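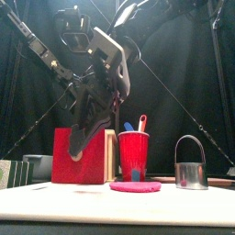
Die Minute, die keiner vermisst hat

Seit April spart Aleksi Kinnunen Zeit. Er weiß es, weil sein Telefon es ihm mitteilt: 2291 Minuten, steht dort in freundlichem Grün, dazu ein kleines Blatt, das sich entrollt. Die App heißt Lestico, sie plant seine Einkäufe, sortiert seine Termine und schlägt vor, wann er kochen soll. Auf die Frage, was er mit den 2291 Minuten gemacht hat, denkt Kinnunen lange nach. Dann sagt er: »Einen Teil davon habe ich wohl Lestico eingerichtet.«

Kaum ein Versprechen hält sich so zäh wie das von der gewonnenen Zeit. Es stand auf den Waschmittelpackungen unserer Großmütter und klebt heute an Kalendern, Lieferdiensten und Küchengeräten. Gewonnen wird sie jedes Mal, angekommen ist sie nach meinem Eindruck bei den wenigsten. Wer im Bekanntenkreis herumfragt, hört von vollen Abenden und Wochenenden, die am Nachmittag schon vorbei sind.

Der Anbieter Tarkton wirbt in seiner Broschüre mit »bis zu 100 freien Stunden im Jahr«. Man beachte das »bis zu«. Eine Berechnung liegt nicht bei, auf Nachfrage kommt nach acht Tagen eine Mail mit dem Hinweis, der Wert beruhe auf internen Erhebungen unter nearly 1000 Haushalten, pardon, »nearly« steht da tatsächlich, mitten im deutschen Satz. Wie erhoben wurde, verrät die Mail nicht. Vermutlich hat man die Leute gefragt, ob sie sich entlastet fühlen, und die Leute waren höflich.

Dabei ist der Denkfehler alt. Wer die Wäsche in der halben Zeit erledigt, wäscht irgendwann doppelt so oft. Das Hemd, das früher zwei Tage getragen wurde, gilt nach einem als schmutzig. Mit der Post war es genauso: Der Brief brauchte eine Woche und durfte eine Woche auf Antwort warten. Die Nachricht braucht eine Sekunde, und am Abend fragt jemand nach, ob man beleidigt sei. 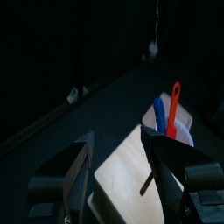 Was Minuten wert sind

Kinnunen hat den Versuch umgedreht. Einen Monat lang ließ er Lestico ausgeschaltet und schrieb auf, womit er seine Abende verbrachte, in ein Schulheft, mit Bleistift. Das Ergebnis taugt nicht als Studie, das sagt er selbst. Er stand länger im Laden und kürzer am Telefon, vergaß zweimal die Milch und einmal den Zahnarzt. Unterm Strich, glaubt er, blieb es gleich.

Bei Kemppainen, einem Beratungsbüro, das Firmen den Feierabend erklärt, hält man solche Selbstversuche für Nostalgie. Dort verkauft man ein Seminar namens Sodness, in dem Angestellte lernen, Pausen in den Kalender einzutragen. Die Pause bekommt eine Farbe, eine Dauer und eine Erinnerung. Ich habe die Unterlagen gelesen und musste an einen früheren Kollegen denken, der jeden Nachmittag am Fenster stand und eine Birne aß. Eingetragen war das nirgends.

Vielleicht liegt es am Wort. Zeit lässt sich schlecht sparen, ein Konto dafür gibt es nicht, und wer abends eine Stunde übrig hat, kann sie nicht im November abheben. Die App hat Kinnunen inzwischen wieder eingeschaltet, wegen des Zahnarztes. Das grüne Blatt lässt sich nicht abstellen, er hat in den Einstellungen danach gesucht.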